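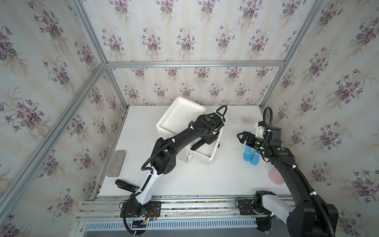
July 16, 2018
By Honeylyn Quiambao

4.2 Rules the players keep at the table

Our group played the Provanholm campaign through 60 evenings, and the longer it ran the fewer rules anyone looked up. Players remembered the travel rules and the bargaining rules, and they let the rest go quite happily — even the weather table, which the designer of Eltamik was so fond of.
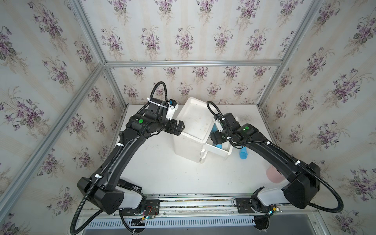
Setting did a good deal of this remembering for them. When we asked players to describe the inn at Dinu, they gave us far more than the book does: one dressed its parlor in cream wallpaper with bunches of purple violets, much like the walls in Figure 6, and from then on it was everybody's parlor.

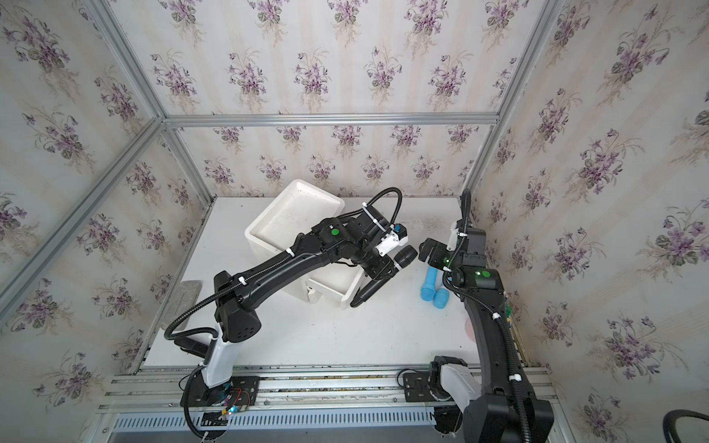
Figure 6. Tabletop and papered walls, with two robot arms.

Details of this kind were seldom written down, and yet they came back session after session, often in the very same words.
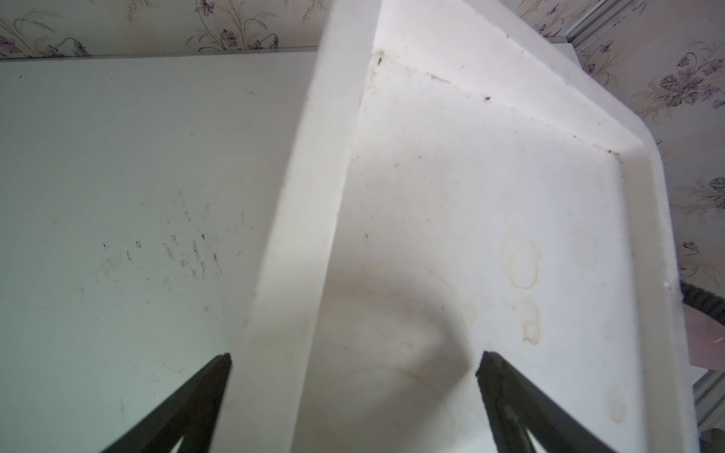

Combat went the other way. Of the 100 rulings we logged in fights, only six were ever mentioned again, and those mostly by the player who had lost.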